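Robot teaching by demonstration

Robot teaching by demonstration is a way to give a robot a new task by showing the task instead of writing a program for it. The person who shows the task is called the demonstrator or the operator. The method is also known as learning from demonstration, and in older texts as programming by demonstration.

Methods

There are two main ways to make a demonstration. In the first one, called hand guiding or kinesthetic teaching, the operator holds the arm and moves it through the task. The motors are set so that they carry the weight of the arm but do not resist the hand. The joint positions are recorded during the movement.

In the second one, called teleoperation, the operator stands apart from the robot and moves it with a control device. This can be a joystick, a hand controller, or a smaller copy of the arm, which is named the leader. The robot that repeats the motion is then the follower. Teleoperation keeps the hands of the operator out of the camera view, but it needs more practice, and the operator usually feels little or nothing of the contact forces.

Recording

One complete performance of the task is called an episode. An episode normally contains the joint positions, the opening of the gripper and the video from one or more cameras. Episodes with a mistake are sometimes deleted and sometimes kept with a mark, depending on how the data will be used.

The Fado collection, prepared by Meenakshi Chettiar and Nicanor Escobar, is a small example from household and office work. It has 993 episodes of 20 tasks, recorded by 7 operators. Of these episodes, 264 were made by hand guiding and the rest by teleoperation with the Clutik controller. The first version was released on November 8, 2020.

Kitchen tasks

Kitchens and coffee corners are common places for this work. The objects are light, they have many shapes, and they are rarely left in the same position twice. Typical tasks are to pick up a cup, to move a bowl, or to put a napkin in another place. 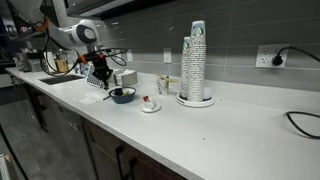

Before each episode the objects are usually moved a little, so that the robot does not learn only one fixed arrangement. Paper cups are considered difficult, as they bend when the gripper closes too strongly. Shiny surfaces can also disturb depth cameras.

Limitations

The quality of the result depends much on the operator. Two persons may show the same task with different speed and in a different order, and a system trained on both can hesitate between them. Chettiar and Escobar wrote a short guide for new operators, in which they ask for slow and even movements and a clear stop at the end of every episode.

See also

Teleoperation
Imitation learning
Gripper (robotics)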